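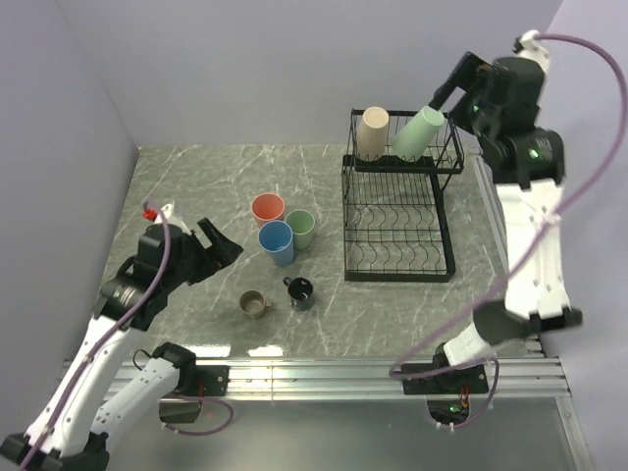

스테르키아 양팔 키트를 빌려 쓴 지 오늘로 5일째. 아침부터 컵 정리만 시켰다. 어제까지는 천 접기를 시키다가 내가 먼저 지쳐버려서, 오늘은 좀 만만한 걸로 가자 싶어 집에서 컵을 잔뜩 싸 왔다. 2단 식기 건조대도 같이 들고 왔는데, 버스에서 검은 철사 건조대를 안고 앉아 있으려니 좀 민망하긴 했다ㅋㅋ 오른팔은 건조대 위 칸에서 민트색 컵을 비스듬히 물고 있고, 베이지색 컵은 그 옆에 똑바로 서 있고, 왼팔은 남은 컵들 근처에서 집게를 벌린 채로 있다. 이 장면을 보고 있으면 괜히 응원하게 된다. 야, 거기 주황색도 좀 가져가라, 하고 혼잣말도 했다.

일단 설치 얘기부터 적어둬야겠다. 나중에 후기 쓸 때 또 까먹을 테니까. 상자 열고 첫 동작까지 첫날에 꼬박 4시간 걸렸다. 설명서에는 반나절이면 된다고 되어 있으니 틀린 말은 아닌데, 그중 한 시간은 순전히 레일 때문이었다. 알루미늄 레일에 검은 받침판을 볼트로 고정하는 건 쉬운데, 두 팔 사이 간격을 얼마로 잡으라는 말이 본문에 없고 부록 맨 뒤 표에만 있다. 나는 그것도 모르고 눈대중으로 조였다가 다 풀고 다시 했다. 라완 시디아크 씨(대여 담당자)한테 메일로 투덜댔더니 다음 판 설명서에는 앞으로 옮기겠다고 답이 왔다. 답장은 정말 빠르다. 점심 먹고 보냈는데 커피 내리는 동안 왔으니까!

케이블은 아직도 마음에 안 든다. 오른팔 보라색 선이 위에서 크게 휘어서 내려오는데, 팔을 뒤로 뻗을 때마다 저게 어디 걸리지 않을까 신경이 쓰인다. 실제로 걸린 적은 없다. 없는데도 계속 쳐다보게 된다. 길이를 좀 줄이거나 팔에 바짝 붙이는 클립을 몇 개 넣어줬으면 좋겠다. 그리고 오른쪽 받침판 밑으로 전자부품이 그대로 드러나 있는 것도 그렇다. 우리처럼 만지는 사람이 정해져 있는 데야 괜찮지만, 릴포트 전시장에 내놓을 거면 덮개가 있어야 한다. 아이들이 오면 제일 먼저 손이 가는 데가 그런 데다. 견적서에 덮개가 별매로 올라와 있던데, 이건 기본으로 줘야 하는 거 아닌가? 후기에 꼭 쓸 것.

오늘 작업은 12번 돌렸다. 한 번에 컵 하나씩 건조대에 올리는 거고, 조종은 내가 직접 했다. 손잡이 없는 컵은 생각보다 금방 손에 익었다. 옆면을 살짝 물고 들어 올려서 칸 안에 내려놓으면 끝. 문제는 내려놓는 각도였다. 집게가 조금만 기울어 있어도 컵이 같이 누워버린다. 똑바로 세우려고 손목을 돌리면 이번엔 철사에 닿고, 그걸 피하려고 들면 또 너무 높고. 결국 세 번은 그냥 누운 채로 놔줬다. 설거지한 컵도 원래 그렇게 기대어 놓지 않나, 하면서 나 자신과 타협함.

머그는 또 다른 세상이다. 손잡이 방향이 제각각이라 집게를 어디로 넣을지 매번 고민해야 한다. 올리브색 작은 머그는 손잡이를 피해서 몸통을 잡는 게 나았고, 흰 무늬 있는 검은 머그는 테두리 한쪽을 잡는 게 편했다. 마야 바타이네가 지나가다가 손잡이에 집게 한쪽을 걸어보라고 해서 해봤는데, 들리긴 들린다. 대신 엄청 흔들린다! 둘이서 숨도 못 쉬고 쳐다보다가 무사히 내려놓고 나서야 웃었다. 마야는 원래 아탈라 쪽 키트를 써본 사람이라 비교를 많이 해주는데, 손맛은 스테르키아가 더 부드럽고 처음 켤 때 자세 맞추는 과정은 저쪽이 훨씬 간단하다고 한다. 나는 저쪽을 안 써봐서 모르겠고, 자세 맞추기가 귀찮다는 데는 백 번 동의한다. 켤 때마다 해야 하니까 아침마다 양치하는 기분이다.

소음은 합격. 바로 옆에서 통화해도 상대방이 모른다. 다만 오래 돌리면 손목 쪽에서 가느다랗게 우는 소리가 나는데, 이게 정상인지는 내일 라완 씨한테 물어봐야지. 녹음도 해뒀다. 파일 이름을 '모기'라고 저장했는데 내일 내가 이걸 찾을 수 있을지는 의문이다.

칸막이는 기대 안 했는데 의외로 좋았다. 연한 회보라색 판으로 세 면을 막아주는 건데, 처음엔 이런 걸 왜 옵션으로 파나 했다. 그런데 막상 둘러놓으니까 뒤에서 사람이 왔다 갔다 해도 정신이 안 흐트러지고, 컵 색이 또렷하게 보여서 조종하기가 편하다. 대신 앞쪽 레일 근처가 조명 때문에 번쩍번쩍한다. 오후 내내 눈이 부셔서 의자를 옆으로 옮겨 앉았더니 이번엔 왼팔이 시야를 가리고... 결국 조명 각도를 바꾸기로 했는데, 천장 등이라 사다리가 필요하다. 사다리는 베레티 사무실에서 빌려 간 뒤로 안 돌아왔다. 내일은 꼭 받아 와야지.

가격 얘기는 아직 모르겠다. 대여는 15일 단위로만 되고 중간에 반납해도 환불이 안 된다. 우리처럼 써보고 살지 말지 정하려는 사람한테는 좀 야박하다. 일주일짜리가 있었으면 진작 빌렸을 텐데. 그래도 대여하다가 구매로 바꾸면 대여료를 빼준다니까 그건 괜찮은 조건 같고. 근데 그게 전액인지 일부인지가 계약서에 애매하게 쓰여 있어서 이것도 물어볼 목록에 넣었다. 목록이 점점 길어진다. 라완 씨 미안해요.

저녁에는 왼팔로도 해봤다. 나는 오른손잡이라 왼쪽이 확실히 서툴다. 하늘색 컵을 잡으려다가 옆의 연두빛 도는 작은 컵을 톡 건드려서 식탁 위로 굴렸는데, 다행히 떨어지지는 않았다. 그 뒤로는 컵 사이를 좀 벌려놓고 했다. 반칙인가 싶지만 연습이니까 뭐. 두 팔을 한꺼번에 움직이는 건 아직 무리다. 한쪽에 집중하면 다른 쪽이 슬금슬금 올라가 있다. 피아노 처음 배울 때 딱 이랬는데, 그때는 바이엘에서 그만뒀다. 이번엔 좀 더 가봐야지.

어깨가 뻐근하다. 팔은 로봇이 뻗는데 왜 내 어깨가 아픈지. 조종 손잡이 높이가 나한테 안 맞는 것 같아서 내일은 책상에 두꺼운 책이라도 깔아볼 생각이다. 높이 조절 되는 거치대가 부속품 목록에 있었던 것 같은데 확인해볼 것. 있으면 얼마인지도.

내일 할 일: 사다리 받아 오기, 모기 소리 문의, 대여료 공제 문의, 건조대 아래 칸에 접시 꽂아보기. 접시는 집에 있는 걸 가져오자니 깨질까 봐 무섭고, 오는 길에 플라스틱 접시나 몇 장 사야겠다. 건조대는 오늘 두고 왔으니 내일 버스에서는 편하게 앉아 가겠지. 컵도 전부 두고 와서 지금 밥공기에 물 마시는 중이다.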